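We are looking for people who do a fair amount of laundry at home and wouldn't mind telling us about it! Kvaran makes mesh wash pouches, the zippered kind that keep straps and hooks from catching on everything else in the load, and before we settle on the shapes for July we would love to get them into ordinary bathrooms and laundry corners.

You don't need any special know-how. If you own a washing machine, or share one down the hall, and you have a few delicate things you tend to worry over, you are just the sort of person we hope to hear from. Large families are welcome, and so are people living alone with a cat and too many sweaters.

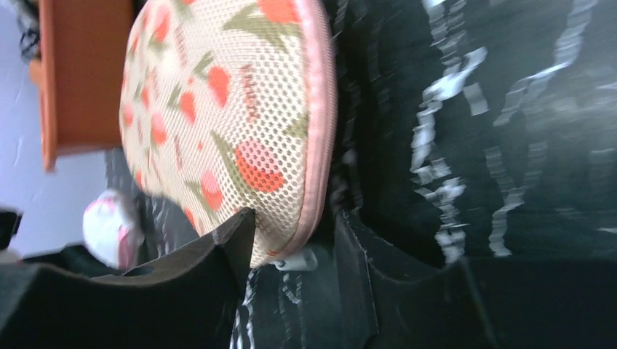
Kvaran Home Trials — Laundry & Small Textiles

The strawberry print on cream mesh with the pale pink zipper is one of the patterns going out, and there are plainer ones too if fruit isn't your thing (tell us which you'd like and we'll do our best). Each person gets 2 pouches and keeps them. We ask you to use them in your regular wash for three weeks and jot down a few lines after each load — what went in, how the zipper behaved, whether anything came out tangled. Short notes are fine, and so is grumbling.

At the end, Nawal Slaoui will call you for a relaxed chat, and we'll send a gift card for $81 as a thank-you.

To put your name down, write to Ashraf Gaber at Kvaran, Box 3320, by 2/24/26, and tell us a little about your household and how you usually do the wash.

Contact | © Kvaran | Back to top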